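Course notes, unit 5: How people sort and keep household paper
Introduction to Records and Archives, evening group
Notes by Damir Georgiou
Version of 03/10/2023

What we did last time

We finished the part on appraisal, so I will repeat only one point from it. Appraisal is the decision about what to keep. It comes before arranging and before describing, and students very often want to do it last. If you describe everything first, you will spend your hours on gas bills.

Please bring the reading by Mladenović again, the short one with the gray cover. We will need the second chapter.

5.1 Original order

When papers come to an archive from an office, they usually have an order already. A clerk made it, and it tells us how the office worked. We try to keep this order even when it looks strange to us. With family papers the situation is more difficult. A family has no clerk. Letters are in a shoebox, the contracts are in a drawer, and the photographs were moved three times by three different people.

In the Elter papers, which we use as our practice collection, there were 14 boxes when they arrived. Box 3 had school reports together with seed catalogs. For a long time I believed this was an accident. Then we found a letter where the grandmother writes that she keeps "the things for September" in one place, and September was for her both the start of school and the time for ordering bulbs. If we had separated them on the first day, this connection would be lost.

So the rule for this course is: look first, write down what you see, and move nothing until the second visit.

5.2 Levels

You remember the levels from unit 2: collection, series, file, item. Most of you go down to item level too quickly. For the Elter papers a full item list would have 727 entries, and I don't think anybody would read it. The series list has nine entries and fits on one page. A reader who wants the tax papers finds them from the series list in a minute.

Item level is right in a few cases – for example, a single diary, a map, or a letter which people ask for again and again.

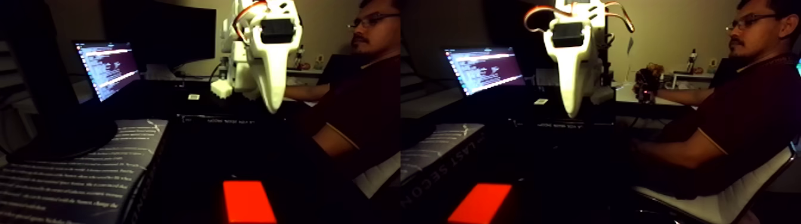 Page 29

5.3 Writing the description

A good description is plain. Give the title, the dates, the amount and the content, in this order. Do not write "very interesting letters". Write who wrote to whom, between which years, and about what. If you do not know the year, say so, and put your best estimate in square brackets.

Titles cause many questions. When the folder has a title from its owner, copy it exactly, also with the spelling mistakes. When it has none, you make one, and you mark that it is yours. In the homework from last month I saw several titles where I could not tell whose words they were. In one case the student had corrected "Recepts" to "Recipes", but the folder contained receipts.

For names, use the form the person used most often. The family's business partner signs as Nosier in the early letters and as Nossier in the later ones. We take the first form as the main one and make a reference from the second.

5.4 Numbers on folders

Use a soft pencil and write in the upper right corner of the folder, never on the document. Our numbers have two parts, the box and the folder, with a slash between them. The old numbers from the Idik inventory (they go up to 505) stay where they are, because older articles still cite them. Do not erase them – we had this discussion already with the previous group.

No metal clips. Remove the rusty ones slowly, and if the paper starts to tear, stop and call me.

5.5 Exercise for next time

Take one drawer or one box in your own home, with papers from at least two persons. Draw a simple plan of how the papers lie, from top to bottom. Then propose the series, at most five, and write one full description at file level. One page is enough. Private details can be left out or changed.

Those who missed unit 4 should read pages on appraisal before they do the exercise, and hand in both parts together.

Reading: Mladenović, chapter 2. The part about church registers can be skipped.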